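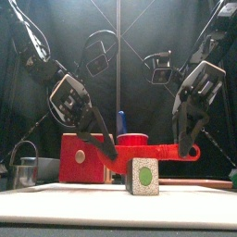
Red pan, red box, speckled cube with the green dot. Morning, before the box was rubbed down.

December, bench notes
Filed under: Objects & Boards | 4 comments

Started at 8:40. The job today was to go through the table objects, decide which ones stay in the set, fix what can be fixed with what we have here, and then get the cable board back in order. Dario Sala was in until noon and did most of the sanding. I did the pan and the board.

Pan

The pan has a long straight handle with ribs near the bowl end and a hanging hole at the far end. It is the piece people reach for first and the one that comes back to the shelf in the worst condition. Checked the following:

- Handle to bowl joint: firm. No play when twisted by hand.
- Hanging hole: a burr on the inside edge, which I took off with the round file. Left the outside alone.
- Underside of the bowl: scuffed. It leaves a faint mark on the white top if dragged. Wiped with a damp cloth, then tried again on scrap and got less of a mark, but still some.
- Weight: put it on the Skaro scale twice and got different readings. The scale needs a new battery. Not recording a weight until that's done.

The handle is long for the bowl, so the pan wants support at both ends when it is moved with anything inside. Tried it with a handful of dried beans. Held only at the hanging hole, it rolls and the beans go to one side. With a second hold at the bowl it stays put. Anyone setting up a scooping task should leave clear space on the bowl side. Yesterday's layout had the box too close to it and the rim kept knocking the corner.

Dario wants a shorter one as a spare. I'm against it for now, because two handle lengths in the same bin means somebody grabs the wrong one. We can talk about it when the Celletti order goes in.

Red box

From the cabinet shop in Dritville, same as the other boxes. Núñez cut the batch for us from offcuts and painted them there. The paint went on over a surface that was hardly sanded, so the finish is rough and picks up lint. I don't mind the roughness, it makes the box easy to hold, but the lint shows in everything and the cloth clogs when you wipe it.

Dario rubbed down the sides with fine paper and left the front alone. Went through to wood on one edge. He touched that up from the small pot and it is close enough in color that I had to look for it. Let it stand until after lunch.

Checked the knob as well. It turned freely, so I took it off, put a drop of glue on the thread and set it back by hand. No wrench. The last one split because someone used a wrench.
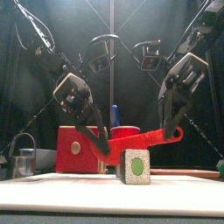 Drawers

The drawer problem is not new. They run fine when the heating is off and drag when it has been on all day, and they drag more on the right. I had assumed the runners. Dario pulled one out completely and found a ridge of paint along the bottom edge where it had pooled and set. Scraped that off with a blade held flat, then candle wax on both edges. It now opens with one finger.

Did the same with the rest. One of them had no ridge at all and still dragged, so that one got sanded on the right side until it stopped. It is now a little loose and will slide out on its own if the box is tipped. Marked the back with a pencil cross. Keep that one level.

Clearance inside the drawer is 37 mm at the front and less toward the back, where the bottom panel is not quite flat. If you are picking things to go inside, measure them against the back and not the front. The tall bottle caps do not fit. The short ones do.

Do not load the drawers heavily. They will take up to 500 grams before the bottom starts to bow, and that was tested with sand in a bag, spread evenly. Something small and heavy in the middle will do it sooner.

Speckled cube

Nothing wrong with it. Cleaned it. The green circle on the face is slightly oval, and it has been since it came in. Dario asked if we should redo it with a proper template. I said leave it, since half the notes from last month refer to the cube by that circle and a new one would look different next to the old notes.

The cube does need a fixed place on the table. It tends to end up near the front edge, where it blocks the view of whatever is behind it. Suggest it goes to the side unless the task calls for it.

Red cord

The cord gave me more trouble than anything else. It is thin, braided, and it has started to go in the middle. When it hangs under its own weight it looks straight enough from a distance, but up close there are bumps and kinks, and the twisted stretch doesn't relax.
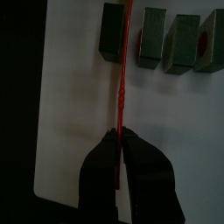 I tried steaming a length of the same stock over the kettle and hanging it with a clamp on the end for an hour. It came out straighter, then went back partway once it had been coiled. So steam helps if the cord is hung afterward and never coiled, and our cords live coiled in a bin. We need hooks. There is a strip of pegboard behind the door that nobody is using and I'll put it up over the bench this week.

For the frayed stretch there are two options. Cut it out and live with a shorter cord, or singe the loose fibers. Singeing leaves hard beads that catch on block corners, so I'd sooner cut. There is plenty on the roll. Roll is tagged 673, second shelf, behind the foam.

Also worth writing down: the cord slides more easily past the blocks when there is a bit of slack. If it is pulled tight against a block face it drags, and a light block will shift. Heavier blocks or a strip of tack under them would both work. Dario prefers tack. I don't like cleaning it off the board.

Cable board

After lunch, started at 1:15. Took everything off the white board, wiped it, and put it back in the order we agreed on. White connectors along the far edge to the left, black loop to the right of them. Green block in the middle with the red strip by it. White upright on the right.

Things that came up:

- The connectors had crept toward the middle of the board. Moved them back to the pencil line. The line is nearly gone and should be scribed.
- The black cable down the left side has a set in it and always wants to loop the same way. Turned it over so the loop lies down. It may not last.
- The red strip was lifting at one end. Pressed it down and rubbed it with the back of a spoon. If it lifts again, replace it.
- The rounded corners on the board are fine, but there's a rough place on one edge that snags cloth. Filed.

I changed to the black tabletop for this part. The white board reads much better on it and you can find a dropped connector at once. The black cable, on the other hand, vanishes the moment it slips off the board. I had it under my sleeve for several minutes.

The other things went in a row behind the board: light blue bowl, drawer box, pink cup, tray with the white cord on it. Bowl on the left because its handle tab catches the box if they are swapped. The cup stays next to the tray. I left the drawer standing a little open so it wouldn't stick.

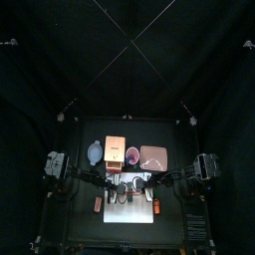
Wear count

Dario keeps a running tally of drawer pulls on the sheet inside the cupboard door. It stood at 2,144 when we scraped the paint off. He drew a line under it and wrote "waxed" next to it so we can see how long the wax holds. Please keep adding to the same sheet and don't start a new one.

To order / to do

- Battery for the Skaro scale.
- Celletti: small pot of red, small pot of the pale pink, fine paper. Ask whether the red comes in a matte. The semi-gloss shows every fingerprint.
- Pegboard and hooks for the cords.
- Scribe the connector line on the white board.
- Cut the frayed stretch out of the red cord, and a new length from 673 to go with it.
- Ask Núñez to sand before painting next time, and to keep paint off the drawer bottoms. I'll call — the email never gets answered.
- Decide on the short pan. Dario for, me against.

Packed up at 4:50. Box paint still smells but doesn't come off on a white cloth. It's on the top shelf with the lid of the bin left open. Don't stack anything on it before tomorrow.

4 comments | 2 shares
Tags: wooden boxes, cord, cable board, repairs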